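Reviews > Kitchen and Laundry > Soap and Cleaning

Onari laundry soap flakes, tested over one autumn

I bought my first bag of Onari in October, after my neighbour Purificación Bravo gave me a small jar of it to try on wool. She has used soap flakes all her life and she does not trust liquids. I was using Lunine liquid at that time and I had no big complaint with it, only that my two good jumpers were becoming stiff.

The flakes come in a paper bag with a fold at the top. The paper is thin and I advise you to move them into a jar on the first day. Mine took in damp from the kitchen and made lumps, and lumps do not melt well. I crush them now with the back of a spoon.

For hand washing you must melt the flakes first in a cup of hot water and stir until it is clear. Then you add this to cool water. I did it wrong the first two times, I put the flakes directly in the cool water and they stayed on the wool like small pieces of wax. It took four rinses to remove them. The instructions do say this, but in very small letters under the fold of the bag.

On wool the result is very good. The grey jumper is soft again and it has kept its shape. On cotton shirts I am less happy. The collars were not fully clean and I needed to rub them with a bar. Our water is hard, and with hard water the soap leaves a thin grey line at the level of the water, which you have to wipe away after. A spoon of washing soda helps with this, but please do not use soda with wool or silk.

The smell is light, a little like candles. My daughter does not like it. I do not notice it after the clothes are dry.

In the machine I tried it only once. There was too much foam and the drum needed an extra rinse, so I went back to Lunine for towels and sheets.

About the price: one bag gives me 11 hand washes if I am careful, and I think this is fair for wool, but it would be expensive for everything. The shop Idilier sells a bigger bag. I have not tried it because I do not have a dry place to keep it.

I give four stars for wool and two for the rest. I will buy it again before winter.

Savita Garg

Recent reviews
Ankrah clothes airer, folding
Lunine liquid, unscented
Five wool combs compared
Idilier cotton peg bag
Stain bars for collars and cuffs
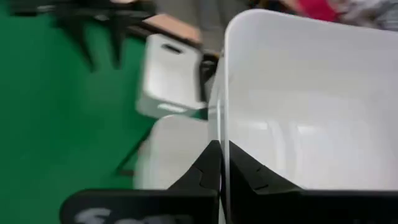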